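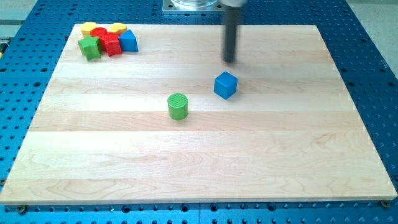
*Reading time: 2 minutes*

**Robots at work: who does what now?**

Blocks on a board. Red, green, yellow, blue. The dark rod at the top is the end of a robot arm. Arms like it practice on blocks a lot!

At Skevex, people used to sort toy parts by hand. All day. Sore wrists. Now an arm sorts 635 parts in a shift.

So what do the people do? Peninah Lema used to sort. Now she checks the arm's work and fixes mixups. More thinking, less lifting. She had to take a class frist. Some freinds moved to packing, and not everyone liked that.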